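# 選手名簿の表示不具合:現役選手が「引退」になる件(スコアボード連携)

起票:Gus Szabo(Orkthorpe フットボールクラブ、試合運営)
宛先:Grustance サポート窓口
対象:Rivas 名簿モジュール、スコアボード出力
起票日:2023-06-30
優先度:高
状態:一部解決、確認待ち

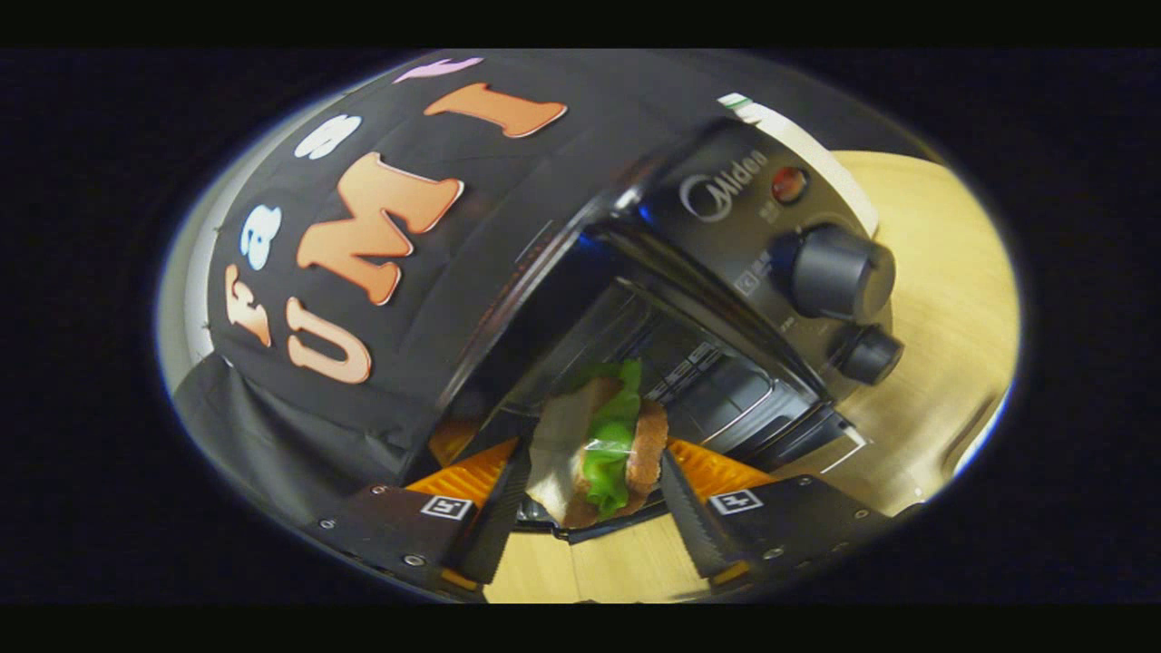 Rivas の名簿画面と、スタジアムのスコアボードに送る選手一覧で、現役の選手が「引退」と表示されます。また同じ出力で、選手名の文字が背景と混ざって読みにくい問題もありますので、別の項目として最後に書きました。文字については、黒い布の上のオレンジ色の「U」「M」「I」のように、淡い縁取りがついている状態を希望しています。現在の出力は黒い背景に暗いオレンジの文字で、縁取りがありません。優先していただきたいのは「引退」の表示のほうです。

## 症状

- 名簿画面で、背番号 4 の選手の状態が「現役」から「引退」に変わっている。
- この選手は前の試合に先発で出場し、契約も続いている。
- ほかにもベテラン選手の数名が同じ状態になっている。若い選手には今のところ見つかっていない。
- スコアボードの試験出力では、「引退」の選手は先発一覧に出ず、その行が空白になる。
- 編集画面で「現役」に直して保存すると、一度は正しくなる。次の取り込みのあと、また「引退」に戻る。

本人にはまだ何も連絡していません。ただし名簿は公式サイトにも出ていますので、サポーターの方から「あの選手は辞めるのですか」という問い合わせがすでに届いています。クラブとしては、選手が自分で決める前に引退のような情報が出ることを、とても困ったことと考えています。

## 環境

| 項目 | 内容 |
|---|---|
| 登録選手数(全年代) | 262 |
| 取り込み方法 | 出場記録の CSV、夜間に自動 |
| 表示の更新間隔 | 300 秒 |
| 利用者の権限 | 運営管理者 |
| ブラウザー | 2 種類で確認、結果は同じ |

## こちらで試したこと

**09:10** 名簿画面を再読み込みしました。変化はありません。

**09:25** ブラウザーのキャッシュを消して、もう一度ログインしました。変化はありません。

**09:40** 背番号 4 の選手を手で「現役」に直しました。名簿画面はすぐに直りました。スコアボードの試験出力は、更新間隔の 300 秒を待ってから直りました。この動きは仕様のとおりだと思います。

**10:15** 取り込みを手動で実行しました。終了の表示は「正常」でしたが、同じ選手がまた「引退」に戻りました。ここで、原因は画面ではなく取り込みのほうにあると考えました。

**10:50** 契約終了日の欄を確認しました。「引退」になった選手の中には、日付が入っている人も空欄の人もいます。空欄が原因かと思いましたが、これでは説明ができません。

**11:30** 生年月日の形式も確認しました。全員同じ形式です。年齢で自動的に引退にする設定があるのではないかと同僚に言われましたが、設定画面にそのような項目は見つかりませんでした。もし私の見ていない場所にあるのでしたら、教えてください。

**12:05** Evenley 戦のための仮の先発一覧を作り、スコアボードに試験出力しました。空白の行が出ました。試験用の一覧はこのあと削除しました。

## サポートからの返信(1)

> お問い合わせありがとうございます。年齢によって状態を変更する機能は Rivas にはございません。状態が自動で変わるのは、取り込んだ出場記録の中に、その選手の直近の出場が一件も見つからない場合です。お手数ですが、取り込みに使っている CSV の行数と、並び順をお知らせください。

## こちらからの返信(1)

ありがとうございます。自動で変わる条件があることを知りませんでした。手引きの該当するページが分かりましたら、後で番号を教えてください。

CSV を開いて確認しました。行数は 1,000 行を超えています。並び順は、選手の登録が古い順で、同じ選手の中では試合の日付が古い順です。つまり、登録の古いベテラン選手は上のほうにありますが、試合数が多いので一人分の行がとても長くなっています。

私は最初、上にある選手は必ず読まれるはずだと思いました。それなのに上の選手に問題が出ていますので、よく分からなくなりました。何か見落としているかもしれません。

## サポートからの返信(2)

> ご確認いただき、ありがとうございます。取り込み処理は一回につき 1,000 行が上限で、ファイルの末尾から数えて読み込みます。上限を超えた先頭側の行は読み飛ばされます。そのため、先頭側にまとまっている選手の出場記録が「なし」と判定された可能性が高いと思われます。上限を超えたときに警告が出ない点は、弊社側の不具合として登録いたしました。
>
> 暫定の対応として、次のどちらかをお試しください。
>
> 1. CSV を試合の日付が古い順に並べ替え、新しい試合が末尾に来るようにする。
> 2. 今季の記録だけに絞って出力する。

## 暫定対応の結果

**15:20** 案の 2 を先に試しました。今季だけの CSV は上限の中に入りました。取り込みのあと、背番号 4 の選手は「現役」のままでした。ほかのベテラン選手も「現役」に戻りました。ただし、通算出場数の欄が今季の数だけになりました。記念試合の案内などにこの数を使っていますので、この方法を続けることはできません。

**15:55** バックアップから通算出場数を戻し、案の 1 を試しました。全部の記録を日付の古い順に並べ替えて取り込みました。状態は全員正しく、通算出場数も変わりませんでした。

**16:10** スコアボードに試験出力しました。空白の行はありません。

**16:30** 公式サイトの名簿を確認しました。「引退」の表示は消えています。問い合わせをくださった方には、表示の誤りだったことをお返事しました。

一つだけ気になることがあります。案の 1 では、読み飛ばされる古い行が残っています。今回、通算出場数が変わらなかった理由を知りたいです。前に取り込んだ値がそのまま残るのでしょうか。もし古い試合の記録をあとから訂正した場合、その訂正は反映されるのでしょうか。

## 残っている項目

- [x] 背番号 4 の選手の状態を直す
- [x] ほかのベテラン選手の状態を直す
- [x] 夜間の自動取り込みの CSV を日付順に変える
- [ ] 夜間の取り込みを一度通して、翌朝に状態を確認する
- [ ] 上限を超えたときの警告(Grustance 側)
- [ ] 出場記録がなくても「引退」にしない設定の追加(要望)
- [ ] スコアボードの文字の縁取り(下の項目)

「引退」にしない設定について、少し補足いたします。けがで長く休んでいる選手は、出場記録がなくて当然です。そのような選手まで自動で「引退」になると、今回と同じ問題が起こります。8月には新しいシーズンの登録が始まり、その時点では今季の出場が全員なしになります。状態の変更は、クラブの担当者が手で確認したときだけにしていただきたいです。自動で判定する場合でも、「要確認」のような言葉が適当だと思います。

## 別項目:スコアボードの文字

背景が黒のとき、選手名の暗いオレンジがよく見えません。西側の席からは特に読みにくいと聞いています。テーマの設定で色を明るくすることはできましたが、縁取りの項目が見つかりませんでした。

希望は次のとおりです。

- 選手名と背番号の文字に、淡い色の縁取りをつける。
- 縁取りの太さを選べるようにする。
- 交代のときに出る小さい文字にも、同じ設定を使う。

こちらは急ぎません。新しいシーズンに間に合えば十分です。必要でしたら、別のチケットに分けてください。

## サポートからの返信(3)

> 案 1 で問題が解消したとのこと、承知いたしました。通算出場数は、読み込まれた行と過去に取り込んだ値を合わせて計算しています。読み飛ばされた行の値は前回のまま残りますので、古い試合を訂正された場合は、該当する試合だけの CSV を別に取り込んでください。訂正分の取り込みでは「状態を更新しない」にチェックを入れていただくようお願いいたします。
>
> 文字の縁取りは別チケットとして登録し、番号を追ってお送りします。

## こちらからの返信(2)

説明をありがとうございます。よく分かりました。「状態を更新しない」のチェックは手動の取り込み画面で見つけました。夜間の自動取り込みの設定にも同じ項目がありましたら、場所を教えてください。あれば、警告が完成するまでの間、そこにもチェックを入れておきたいと思います。

このチケットは、翌朝の確認が終わるまで開いたままにしてください。結果は私から書き込みます。

Gus Szabo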